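Salt by weight, not by spoon: notes on brined cucumbers

20 Oct 2019 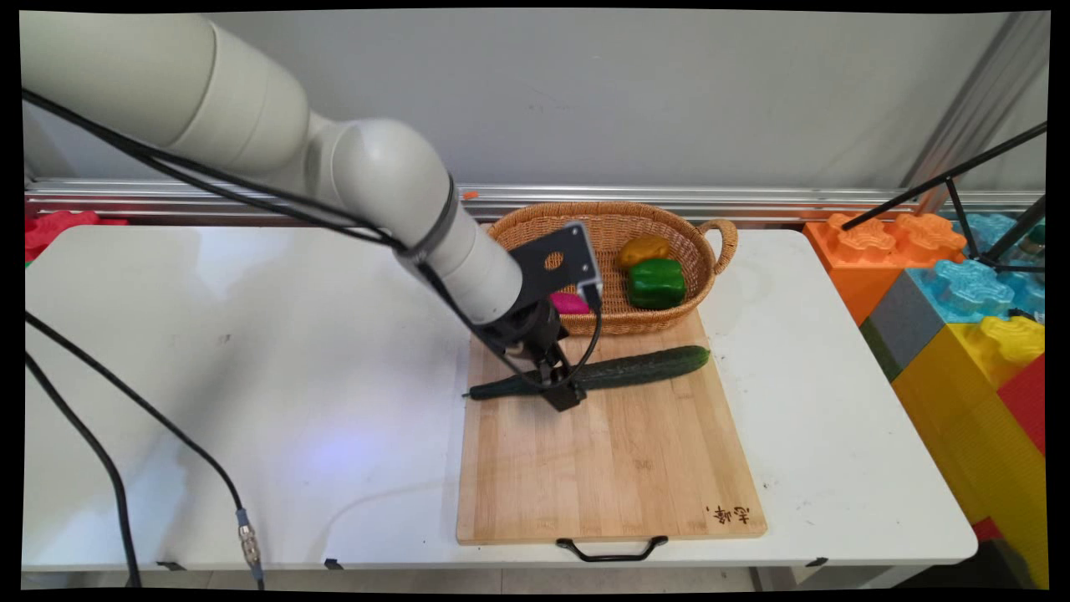 Why does the same pickle recipe come out too salty one month and soft the next? The usual cause is that the salt was measured by volume, and a spoonful of coarse salt weighs a good deal less than a spoonful of fine salt.

I ran into this in July, when two jars made from one recipe card came out so differently that I threw one of them away. The card said three tablespoons per quart. For the first jar I used table salt, and for the second a coarse kosher salt, because the table salt had run out. The second jar went slick on day 6.

Since then I weigh everything. The procedure is short.

Put the empty jar on the scale and zero it. Pack the cucumbers, garlic and dill, then pour in plain water until everything is covered. Read the total. That figure is cucumbers plus water, and the salt is calculated from all of it. Many recipes calculate from the water only, which works on paper until you notice that a cucumber is mostly water too. Over the first few days salt moves in and water moves out, and the whole jar settles at one concentration. If you base the salt on the liquid alone, the final number depends on how tightly you packed.

Pour the water off into a bowl, stir in the salt until it dissolves, pour it back.

I use 3.5 percent of the total weight for whole cucumbers in a cool kitchen. Orysia Zakharchenko, who taught me most of what I know about this, goes to 4 in summer and thinks I am reckless. She also leaves her jars on the floor of the pantry, where the temperature barely moves. Mine sit on a shelf next to the stove, so she is probably right.

Notes on the scale. I bought a Vurkell with a resolution of one gram. It is fine for jars and poor for small amounts, since an error of half a gram matters when you are weighing out mustard seed. It also shuts itself off after 2 minutes, which is long enough to pack a jar only if you have sliced the garlic beforehand. Write the jar weight on a piece of masking tape and stick it to the jar. Then the shutoff costs you nothing.

Notes on water. City water here is chlorinated. I leave it in an open pot overnight. Takeshi Ikeda uses his straight from the tap and gets active brine at the same speed as I do, so I may be wasting a pot. If your supplier uses chloramine, standing overnight will not remove much of it.

Notes on cucumbers. Small, firm, unwaxed, picked as recently as you can manage. Cut a thin slice off the blossom end. It carries enzymes that soften the flesh, and this made a larger difference for me than grape leaves or tea did. The long salad types can be brined in spears, but they go hollow in the middle and I eat them within a week.

Keep everything under the liquid. I had been using a small plate that never fit, and switched to a glass weight from Clistau that does. White sediment on the bottom is normal. A flat white film on top is usually yeast and can be skimmed. Fuzzy growth in any color means the jar goes out.

Oanh Mạc asked in a comment whether old brine can start a new batch. It can, a few spoonfuls at most. I tried it once and the jar turned cloudy a day sooner, with a flatter taste at the end. I prefer the slow start.

Next on the list is green tomatoes at the same 3.5 percent, whole, with the stem scar cut out. The jars are washed and I still need dill.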